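4.2 Open day: handheld demonstrations of garment folding

The second part of the study took place during an open day at the Himoton test hall on August 3, 2024. Visitors could watch a trained operator fold garments with a pair of handheld grippers and then try the same task themselves. The aim was to find out how much instruction a first-time user needs before the recorded motions can be used for training, and whether people with no background in robotics would handle cloth in the same way as our regular operators.

The hall was left in its everyday working state. Stations were not cleared or screened off, and regular work went on in other parts of the building. We chose this on purpose, since the policies trained at Dekar in the first part of the study had done poorly when the background changed. A staff member, Tove Thoroddsen, gave each group the same short introduction: how to hold the grip, how far to squeeze the trigger, and how to keep the fingers of both tools in view while working. She did not explain how to fold.

Each turn began with a garment dropped on the bed. The participant was asked to find a sleeve, draw it out from the body of the garment, flatten the rest, and fold in both sides. There was no time limit. If a participant asked for help, the operator repeated the introduction but gave no further advice. 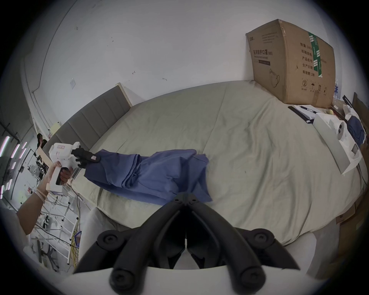

Over the day we recorded 668 attempts, of which 594 were kept. The others were dropped for one of two reasons. Either the participant put a gripper down and finished by hand, or the position track was lost for long enough that the motion could not be rebuilt. The second problem came up mostly when people leaned far over the bed and brought the tools close to their own chest.

Most participants started with a sleeve end and used one tool to hold it while the other looked for a second grasp point. This is also what our operators do. The difference was in the release. Operators open the fingers slowly and lift straight up, while visitors tended to open them fast and pull sideways, which moved the cloth and often undid the last fold (Section 5.1 gives the release speeds). A few visitors used the closed fingers as a flat edge to push out wrinkles. None of our operators had been taught to do this, and we have kept these attempts as a separate set.

Marjorie Bickerstaff and Maarten Kuipers labeled the recordings in October. They worked separately and disagreed on 102 attempts, nearly all of them cases where a fold was made but later came loose. These were settled by a third reader, Joris Nijs, using the rule in Appendix B.

Two limits should be noted. Visitors chose for themselves whether to take part, and those who did were probably more at ease with tools than the public at large. They also watched one another - a method that worked for one person was often copied by the next in line - so the attempts within a group cannot be treated as independent.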